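Putting the Pencombe night in one thread so I can stop answering the same questions in messages. It's long. Mute me if you're not into club stuff.

For anyone new: I play house and slower techno, mostly as a resident at Grimshaw in Karnville. Pencombe is the old grain hall out past the rail yard. I've played there twice as a guest. In December I'm running a night there myself for the first time.

The name of the night is Wirngate. It's the street I lived on when I bought my first turntable. There's no deeper meaning, a few people asked.

Lineup is two people. Halldóra Frandsen opens and I close. I'd rather have two long sets than six short ones. Halldóra gets three hours and I get four.

If you haven't heard Halldóra play, she starts very slow. Dub, some ambient, a lot of records with no kick drum at all for the first half hour. Then it gets where it needs to go. She's the best opener in Karnville and she should be closing more often than she does.

She posted a mix on 03/09/2022 that is still up on her page. Listen to the last third. There's a blend in there between an old Detroit-style track and something with a woman humming, and I've asked her for the name of that second record more than once. She won't say.

Capacity. The hall holds 245 with the balcony open. We're keeping the balcony closed, so fewer than that. I know that makes tickets tighter. The balcony makes people stand up there and watch the booth, and I want everybody on the floor.

80 tickets are held back for the door. Please don't message me asking for one of those. They go to whoever is in line.

Sound: the house system at Pencombe is fine in the middle of the room and bad everywhere else. Mikkel Kjærgaard is bringing his own subs and tuning the whole thing the afternoon before. He did the same at Grimshaw last winter and you could hold a conversation at the back and still feel the low end in your shoes.

Booth will be on the floor, at the same height as everyone. Two turntables, two players, one rotary mixer. Halldóra plays nearly all vinyl. I'm about half and half now. 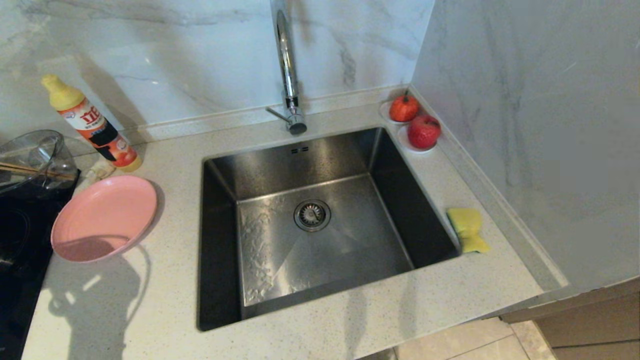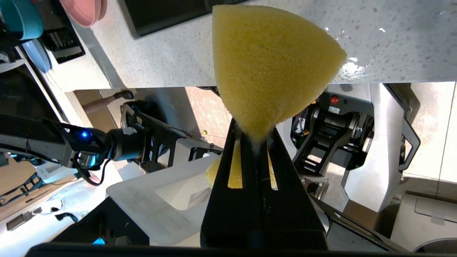
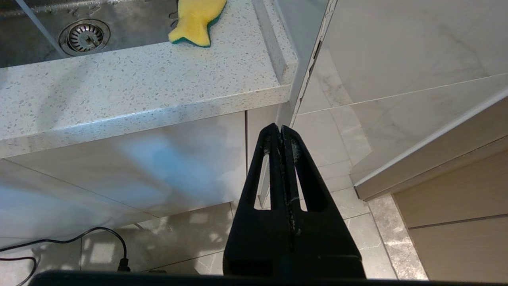

My own set is still in pieces. I have a crate pulled and a folder on a USB stick, and between them there's enough for nine hours, so more than half has to go. I do the sorting at night with headphones on and a notebook. Anything I skip twice in a row comes out. The rest of prep is cleaning the vinyl, and I keep that simple too. Soft brush, the proper fluid, a cloth made for it. A yellow sponge like that one stays with the dishes. I've bought used records that somebody had scrubbed with one and you can hear every stroke of it in the quiet parts.

People ask what I'm going to play. I don't plan four hours track by track. I know the first record and I have a rough idea of the last three. In between I group things by feel. The notebook has pages called "heavy," "night bus," "vocals, careful" and "only if it's going well."

I do practice transitions between the groups. Going from 118 up to 128 without anyone noticing takes longer than you'd think, and I've rushed it before. I rushed it at Grimshaw in the spring and the floor thinned out. Came back, but it took most of an hour.

No requests. I'm not being rude about it. I can't hear you over the monitors and I probably don't have it with me.

Phones. We're not putting stickers on cameras. Just keep the flash off and don't film strangers. If someone asks you to stop filming them, stop.

Getting there: the last bus toward Pencombe leaves Karnville station before doors, so it works for going and doesn't work for coming home. There's a lot next to the hall with room for 50 cars. Share rides if you can. The first bus back is early morning and the stop is a ten minute walk along the main road. There is a sidewalk the whole way.

Coat check is two dollars, cash. It's cold in the entry hall and warm inside, so you'll want to use it. Bring earplugs. There will be a bowl of foam ones at the bar but your own will be better.

Water is free at the bar. Ask for it and you'll get it, no need to buy anything else first.

The bar closes an hour before the music does. That's the hall's license and I can't change it.

Will it be recorded? Halldóra's set, yes, if she's happy with it afterward. Mine, maybe. I tend to play differently when I know there's a recorder running, so Mikkel may just switch it on and not tell me. He's done that before.

Will there be another one? Depends on this one. The hall has offered me a spring date and I've asked them to wait until we've cleared up after December.

One correction to what I said last week: doors are at 9, music starts at 9. I had written 10 for the music. Halldóra wants to be playing when the first person walks in, and she's right, so come early.

Ticket link is in my bio. If it says sold out, check again the day before. I'll put any returns back up there and post here when I do.

Back to the crate. I'm on the letter M and I've found two copies of the same record, neither of which I remember buying.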